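Reading time: 1 min

We use cookies to keep you signed in to the list archive. Accept | Settings

From: Neville Crabtree
Subject: Re: Witik hand-held gripper, worth the price?

Bernd Frerichs wrote:
> Has anyone on the list used the Witik kit? They want 550 for
> the pair and I mostly need it for paper and small cartons.

We've had one at Lotville since May. The fingers open wide enough for a thick bound stack. The pads screw on, and a spare set is 22. Shipping took 14 days.

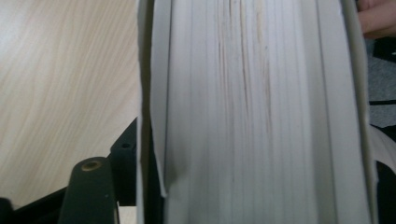
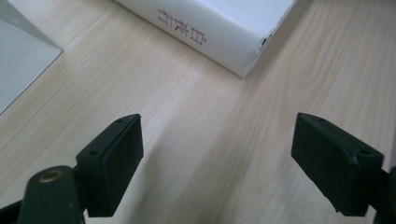 Witik gripper on the wood table: paper stack first, then the open fingers with the white box beyond.

My one complaint is the manual, 68 pages with the pad settings at the very back. I'd buy it again for paper. For heavier cartons, ask them for a trial first.

Neville

Comments

fukville_shop: Do the pads come in other sizes?

Bernd Frerichs: Thanks, I'll ask for the trial.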